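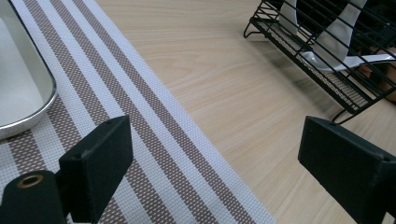

Most of the letters we receive at Stornon are about placemats: how to wash them, how to store them, and why they do not lie flat on the first evening. We sell woven table goods from a small shop in Gellardale, and the same questions come back every month, so I have collected the answers on one page. When I write "open weave" I mean a mat with small square openings between the threads, like the striped one in taupe and white with the metal tray standing on it. When I write "closed weave" I mean a mat where you cannot see any light through the cloth. The care is a little different for the two kinds, so please look first which one you have.

How do I clean an open weave mat after a normal meal?

Shake it over the sink, then wipe it with a soft cloth and lukewarm water. Wipe along the stripes and not across them. Crumbs like to sit in the small openings, and if you rub across, you press them deeper. For bread crumbs a dry nail brush is the best tool I know.

Can I put it in the washing machine?

Please look at the sewn label on the back. If the label says "Damgaard", the mat can be washed at 30 degrees on a gentle programme, without spinning. If it says "Student", it must be washed by hand, as the edges of that series are glued and will open in the machine. If the label is gone, wash by hand.

What do I do with red wine, beetroot or curry?

Cold water at once, and a clean cloth pressed from above. Do not rub. Afterwards put a little washing-up liquid on the spot, wait 8 minutes and rinse from the back side, so the colour goes out the same way it came in. Turmeric is the difficult one. My colleague Nithin Panicker cooks with it almost every day, and he hangs his mats wet in a sunny window. The yellow becomes weaker after one or two afternoons, but on white stripes a shadow can stay.

May I use bleach on the white stripes?

No. The darker bands will lose their colour long before the white ones look better.

Can I stand a hot dish or a hot tray directly on the mat?

A warm plate, yes. A dish or tray straight from the oven, no. Metal gives its heat away very fast, and the heat goes through an open weave to the table. Put a cork or wooden trivet between. Mats from the Damgaard series are tested by us with plates only, so I cannot promise anything for oven trays.

A cold metal tray is no problem, but lift it when you want to move it. A raised rim often has a small sharp edge underneath, and this edge can catch a thread.

My new mat does not lie flat. Is it faulty?

Normally not. The mats travel rolled up, and they remember it for some days. Lay the mat face down on the table overnight with a few heavy books on top. If one corner still stands up after a week, write to us and we will exchange it.

Do not iron an open weave mat. We had one customer who did this through a tea towel, and the pattern of the tea towel is now part of the mat.

What size do I need?

Our standard mat is 42 centimetres long. It takes a dinner plate with the cutlery close beside it. If you also want a glass on the mat, take the long size. For a round table with more than four persons I would choose the standard one, otherwise the corners will lie over each other.

Does the direction of the stripes matter?

This is your own choice. Most people lay them with the stripes running from left to right. Heiðrún Lund, who drew the striped patterns for us, prefers them running away from the guest, and at home she sometimes lays a single mat diagonally in the middle of the table under the serving tray. On a light table a mat with a broad white strip at the edge can look a bit pale, and then a diagonal position helps, in my opinion. I was against it for a long time – now I do it also.

Will the mat scratch or mark my table?

The weave itself is smooth. Scratches come from sand or salt that has fallen through the openings, so lift the mat and wipe under it every few days. On oiled or waxed wood do not leave a wet mat lying. Wait also 2 weeks after oiling the table before you put the mats back, or the grid can print itself in the surface.

How should I store them?

Flat in a drawer is best. If you have no wide drawer, roll them loosely with the pattern outside. Please do not fold them. A fold in an open weave stays forever, and I have no trick for this.

One thread has come out at the edge. Can I cut it?

Do not cut and do not pull. Take a thin needle and lead the thread back into the nearest opening on the rear side, then fix it with a very small drop of textile glue. Guðlaug Bundgaard repairs mats in our shop every month except May, and she will also do it by post if you pay the stamps. Please wash the mat before you send it.

Can I buy only one mat, to replace a lost one?

Yes, as long as we have the colour. The taupe and white stripe is article 313. Tell us approximately when you bought the others, because the taupe became slightly greyer at one point and we still keep a few of the older ones on a shelf. Kári Vídalín looks after the orders and can compare them by daylight for you.

My question is not on this page.

Then write to us and add the words from the label, if you can read them. I answer most letters in the morning, before the shop opens.

Page kept by Adesuwa Ugwu

Stornon Table Goods, Gellardale | Contact | Delivery and returns | © Stornon | Back to top

We use cookies to remember your basket and your language. By continuing to use this site you accept this. OK | Read more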